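Bench notebook, Montoya cell, Friday

Fault: double pick and pinch on napkin transfer, right arm. Logged after the stop at 14 of 200 cycles in the endurance run. Run abandoned, arm powered down and tagged.

What happened, from the controller log. Cycles 1 through 11 clean. Cycle 12 flagged a grip force spike on close, cleared itself on retry. Cycle 13 clean. On cycle 14 the fingers closed on two napkins instead of one, the lower one dragged, and the drag reading passed the threshold without raising a stop. The arm carried on to the stack position and pressed down. The vertical force limit should have tripped at 6 newtons. It did not. Jairo hit the pedal. Wrist joint had a following error when we brought the log up, and one fingertip pad was torn along its outer edge.

Injury: none. Jairo was outside the line on the floor. I am still writing this up as a safety matter and not as a nuisance fault, because the force limit is the only thing we rely on in this cell when someone reaches in to straighten the stack, and it was not active.

Cause of the missing trip. The limit lives in two places: the safety configuration on the arm, and a software threshold in the Gratness task file. The software value was in the file but commented out. Change history puts that edit in April, during tuning, with the note "temp, false trips on thick stack." It was never put back. The limit on the arm itself was at the vendor default, far too high to matter for paper. So we ran for months with a limit that everyone believed in and that did nothing. My own name is on two of the pre-run checklists from that period. The checklist says "confirm force limit set" and I ticked it after looking at the panel, which shows the value in the file header and not the value in use.

Cause of the double pick. Less certain. Candidates:

Embossing on adjacent napkins interlocking under stack pressure. Rocío can reproduce this by hand with a fresh pack pressed under a weight.

Worn pad. The tear may be a result of cycle 14 or may have started on cycle 12. We have no inspection photo from before the run, so this stays open.

Approach height. The planner assumes a flat top surface. A wrinkled top sheet reads high, and the fingers close early or late depending on where the crease is.

Reference for the rewrite is the manual version of the task. The point is the two-sided hold: one hand takes the left edge, the other pinches the right side with the thumb on top, and the napkin is kept slightly tilted. Single napkins lie apart on the table and the stack stays in the tray. Our sequence never separates anything. It goes from stack to stack with one gripper and trusts the pinch.

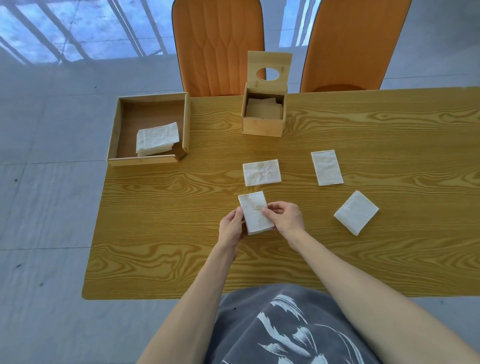 Can we keep running the cell at reduced speed until the new sequence is ready?

Reduced speed does nothing for a missing force limit, so the cell stays locked out until the limit has been set on the arm and tested against the load cell.

Tests after the stop, arm in manual with the pendant held:

Load cell under the fingertips, downward jog in small steps, software threshold still commented out. No trip at 6 newtons, no trip at 12. Stopped there. Confirms the log.

Threshold restored, same jog. Tripped, but late. The reading is filtered in software and the filter lag is long enough that the arm keeps pressing for a noticeable time after the real force passes the limit. Acceptable as a process check. Not acceptable as protection.

Pedal and both stop buttons tested, all good. Door switch tested, good.

Wrist joint moved through its range unloaded. No noise, no repeat of the following error. Not treating this as proof that the joint is fine. The Nargate service people want the joint log before they will say anything, and Rocío has sent it.

Actions:

1. Set the force limit in the arm safety configuration, password held by Rocío. Software threshold stays in as a second layer only.
2. Panel to read back the active value from the controller. Jairo.
3. Checklist line changed to a physical test with the load cell, reading written down, no tick box.
4. Search all task files for commented-out limits. I found one more already, in the Grerkenham tray loader. That cell is also locked out.
5. Fingertip pads photographed before and after every run.
6. Double pick: add a lift-and-check step with the thickness sensor before any transfer — if it reads two, put back and stop, no automatic retry. The retry on cycle 12 hid the first warning.

Still unexplained: why the drag reading passed its own threshold on cycle 14 with no stop. That check was not commented out. It may be the same filter, or it may be masked during the transfer move. Jairo is replaying the log against the simulator to find out.

Torn pad is bagged and in the fault drawer. Please leave it there.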